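Home Portal Contents Random article Talk Edit History

Forsberg Council

The Forsberg Council was the upper chamber of the provincial legislature of Plavetti. It had limited powers of delay over ordinary bills and a narrower power of consent over regulations made by the executive. Its procedures are most often cited in comparative work on second chambers because of the instrument known as the laid order, under which an incoming premier could give immediate effect to part of a program without first passing legislation.

Composition

The Council had 100 seats. Members were returned from multi-member districts by a preferential ballot, with half the seats falling vacant at each general election. A member served for two terms of the lower house unless the seat was vacated earlier by resignation, disqualification or death. Casual vacancies were filled by countback of the original ballots. Where no eligible candidate remained, the registered party of the departing member nominated a replacement, subject to confirmation by the lower house.

The district of Clidley, which covered the northern ports, returned the largest delegation. The inland district of Miltum returned the smallest, and was the subject of repeated apportionment disputes. A redistribution proposed by Linnea Hägglund, then minister for electoral matters, would have merged Miltum with its southern neighbour. The bill lapsed when the legislature was prorogued and was not reintroduced.

Candidates were required to lodge a nomination signed by 1,000 enrolled electors of the district. The requirement was waived for sitting members and for candidates endorsed by a party already represented in either house.

Laid orders

A laid order was a regulation made by the premier in council and tabled in both houses. It took effect at noon on the day of tabling and remained in force for 170 days, after which it expired unless confirmed by resolution. The lower house could confirm an order by simple majority. The Council could not amend an order, but could disallow it in whole or, after the second reform, in part.

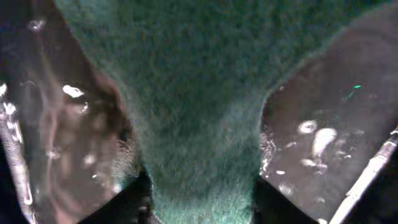
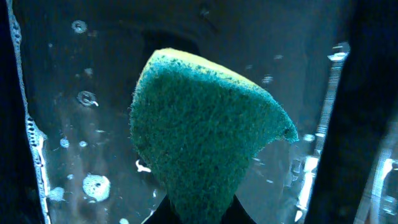
Orders could not impose a tax, create an offence punishable by imprisonment, or alter the franchise. The third restriction was interpreted broadly. In the reference concerning postal ballots, the Plavetti Court of Review held that a change to the closing time for the receipt of ballots altered the franchise even where the class of eligible electors was unaffected. The judgement was followed in later references on polling hours and on the location of mobile booths.

Use of the instrument rose sharply under divided government. Premier Folke Kvam, whose party held the lower house but was in a minority in the Council, tabled orders on harbour dues, public service hiring and the licensing of labour agencies within a week of taking office. The order on harbour dues was withdrawn after legal advice that it amounted to a tax. The hiring order was disallowed. The licensing order expired without a vote in the Council, although its substance was later enacted as a statute.

Disallowance procedure

Notice of disallowance could be given by any member on a sitting day and was listed for debate on the following Friday. Debate was limited to four hours. The presiding officer had a deliberative vote but no casting vote, and a tied motion was resolved in the negative, leaving the order in force.

Orlando Tamayo, who led the opposition in the Council during the Kvam government, adopted the practice of giving notice against every order on the day it was tabled. Notices were then withdrawn individually as agreement was reached with the ministry. Critics of the practice, including the former clerk Miroslava Šimko, argued that it converted a power of review into a general power of negotiation. Supporters held that the Council had no other means of obtaining documents from the executive before an order began to operate.

Reform

Two sets of changes were made to the Council's standing rules. The first required the ministry to table a statement of reasons with each order. The second permitted partial disallowance, provided that the remaining text could operate independently. Disputes over severability were referred to the clerk, whose certificate was final.

A third proposal, drafted by Valter Sjögren, would have prohibited the remaking of a disallowed order in the same session. It passed the Council but was not taken up in the lower house. In its absence, ministries remained free to table an order in substantially the same terms, and the hiring order was remade twice in this manner.

See also: Plavetti Court of Review; Clidley (district); Miltum redistribution bill

Shares 100 Comments 4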